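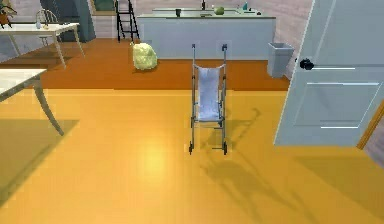

The Murgate ambulance squad will open its building to families next month for the first time in several years, and the squad's captain expects the line for the rigs to reach the road.

"We used to do it every fall," she said. "Then we lost the use of the back lot while the drains were dug up, and after that we were short on members. We kept putting it off."

The open house will run from noon until midafternoon. Visitors can sit in the back of an ambulance, try chest compressions on a practice dummy and have their blood pressure taken. There will be a table for signing up for the CPR class that starts after the new year. The fee is $12, which covers the card.

The captain joined the squad as a driver when her youngest child started school. She had no medical background and worked the counter at a feed store in Gondal. She took the EMT course at night and passed the state exam on her second try.

"I tell people that when they say they could never do it," she said. "I failed the practical. I went back and did it again."

The squad covers Murgate, Gondal and the farms along the creek road. It answered 300 calls last year. Most were falls, chest pain and trouble breathing, and a few were crashes on the hill below the quarry. Calls during working hours are the hardest to cover, she said, and the squad sometimes has to ask a neighboring town to send a crew.

"At night I've got people. At ten in the morning everybody is at work. If somebody retired wants to come drive for us, we would be very glad to have them."

Drivers do not need to be EMTs. They need a clean license, a physical and the squad's own road course, which takes two evenings. The squad has 12 members who ride regularly. The captain would like to see that number go up before winter, when two of them leave for Florida.

Money is the other subject she brings up. The older of the two ambulances needs a new heater and has been in the shop twice since spring. The squad gets a yearly payment from the town and bills insurance when it can, but the rest comes from the chicken barbecue and the mail drive. The barbecue in June sold out by two o'clock. This year the crew plans to cook 100 more halves for the open house and sell them from the side door until they are gone.

"People always ask if they can just buy the sauce," she said. "No. It isn't bottled. We make it in a bucket."

The high school band has agreed to play a short set at one o'clock, and the fire company will bring its ladder truck over if it isn't out on a call. Parking will be in the church lot across the street. The bay doors have to stay clear, and the captain asked that nobody leave a car on the apron, even for a minute.

If the tones go off during the event, the crew will leave and the tour of that ambulance will stop until it gets back.

"The kids like that part best anyway," she said.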